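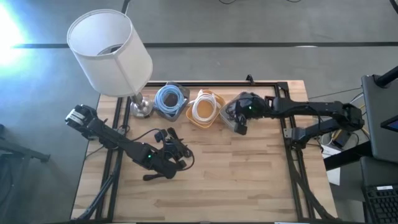
Blue, white and dark: one tub each, next to the lamp.

Sunday, March 2, 2025
by Ustyna Fedoruk

Cable weekend! I finally emptied the dreaded drawer (you know the one) and gave each lot its own tub. The blue went in the grey one, the white in the orange, and the thin dark stuff in the clear one so I can find it. The loose ends still flop over the rim, mind you, and I've no idea what half of them charge. Any tips for keeping a coil coiled?

23 comments · 2 shares

Recent posts
The Kassa shelf, one year on
Seed packets ready for April
Soup, again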